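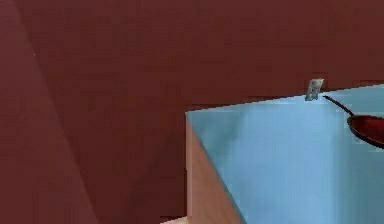

OK, I finally have something to tell you all. The EP is done. Five tracks, mixed, mastered, sitting in a folder on my desktop, and I keep opening the folder just to look at it.

It's called Nilsuwan, after the street where I rented my first room with a keyboard in it. Out in May 2019 on Bellero, who have been way more patient with me than I deserve.

Some background, because a few of you asked how a drummer ends up making slow, foggy house music. Short answer: my neighbors. I moved into an apartment in January and sold the kit within a week. The long answer has a lot more crying in it.

Track one is "Grindier." It started as a joke title, since the first bass patch sounded like a coffee machine with a cold. I cleaned up the bass and kept the name. It's the fastest thing on here and my mom's favorite, go figure.

Track two has Pornthip Srisuk singing on it!! I sent her a loop with no chords, just kick and a hiss, and she sent back a full vocal the same night, harmonies and everything. I rewrote the whole song around her. You'll hear why.
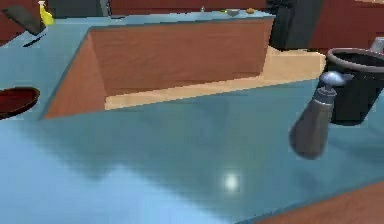

Also, she recorded it on her phone, under a blanket. I spent two days trying to get her a "proper" take with a nice mic and every single one was worse. We used the blanket one. You can hear her laugh right before the second verse and I'm never taking that out.

Tempo nerds: track three is at 70 bpm, or 140 if you want to dance to it. I've seen people do both at the same show, right next to each other, and they all looked happy.

Track four nearly didn't make it. The project file was called "2082 final" and I have no idea what that number means. Wasn't the date, wasn't the tempo. I found it on an old drive while looking for something else and thought, wait, who made this? Me, apparently.

The closer is a long one called "Trolivov." No drums until almost the end. Sombat Saengthong mixed it and he kept asking me to turn the pads down, and I kept saying sure and then not doing it. He won in the end (he was right, don't tell him).

Somebody asked about vinyl. I'd love to! It costs a lot! If the digital one does OK we'll talk about it. For now there are 6 test tapes and I've already promised all of them to people, sorry.

Live stuff: I'm working on a set where I play the keys parts for real, so expect wrong notes. Dates when I have them. If you run a small room with a decent low end, my messages are open.

Going to bed now. Preorder link is in my bio, and track one goes up for streaming tomorrow at noon.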